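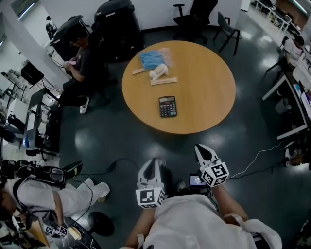

Round table at the office, calculator out.

16 Aug 2024

1/ The new edition of the Gudeswood hymnal is at the printer. A few people have asked what changed and what didn't, so I'm putting it in one place. I edited the texts. I did not set the music.

2/ The old book has 203 hymns. The new one has 200. Three came out and none went in. We did discuss adding some newer ones and decided that belongs in a separate supplement, if it happens.

3/ Two of the three that came out were duplicates. Same words, same tune, one under the first line and one under the refrain. They had sat in the book that way since the first printing. If you know them by the refrain, look in the first-line index, which now lists refrains in italics.

4/ The third was a harvest hymn that we could not trace to any source. The text has two verses that don't fit the meter and a last verse that belongs to a different hymn. I'd like to print it someday with proper notes. It wasn't ready.

5/ Numbering. This is what I get the most mail about. Numbers 1 through the Advent section are the same as before. After that everything shifts. There is a table in the back with the old number on the left and the new number on the right. Please tape a copy inside the organ bench.

6/ Yes, we thought about leaving gaps so the numbers would stay put. Congregations that use both books side by side would have liked that. But new members kept asking what was missing from the old gaps in the psalter, and I didn't want to answer that question for another generation.

7/ Wording. I went back to the earliest printed text I could find for each hymn. Where the old Gudeswood wording was a plain typesetting mistake, I fixed it. Where someone had changed it on purpose and people have sung it that way all their lives, I left it and put the earlier line in a note.

8/ "Thee" and "thou" stay. There was never a plan to take them out. I don't know where that rumor began.

9/ One that will be noticed: in the evening hymn, verse two, "slumbers" is now "slumber." The s was a mistake. It doesn't rhyme with the s on it. You will sing it anyway for a year and then you won't.

10/ Scripture references are now printed under each title. The old book had them for the psalms only. I checked each one against the text and dropped a good many that had been copied from other hymnals and pointed to the wrong chapter.

11/ Printing is by Matbridge, who also did the psalter. The run is 900 copies, sewn, dark green cloth, same height as the old book so it fits the racks. It is a little thicker. The paper is heavier and the notes take room.

12/ Orders: congregations first, single copies after. The smallest congregation order is 12. If you need fewer than that, find a neighbor church and order together, or wait for the single copies. Books should ship in December. I wouldn't plan on having them for the first Sunday of Advent.

13/ The large-print edition has words only, no music. It has the same numbers as the regular one. It's a separate order form, and the two forms look alike, so read the heading.

14/ The index was built in Zukimix. It sorts "O" and "Oh" apart, and I couldn't get it to stop, so I merged those by hand. If a hymn is missing under either one, that's my error and I want to know.

15/ The tune called Jin is spelled that way in every source we have. It isn't a misprint for anything. We don't know what it was named for. The note under it says so.

16/ Someone asked what to do with the old books. Keep using them if they hold together. Nothing in them is wrong enough to stop singing from. If you have a copy with handwritten changes in it, I'd like to see it before it goes anywhere.

17/ Corrections can go to the editorial address on the order form. Give the new number, the verse and the line. I'll post an errata sheet once there's enough to fill one.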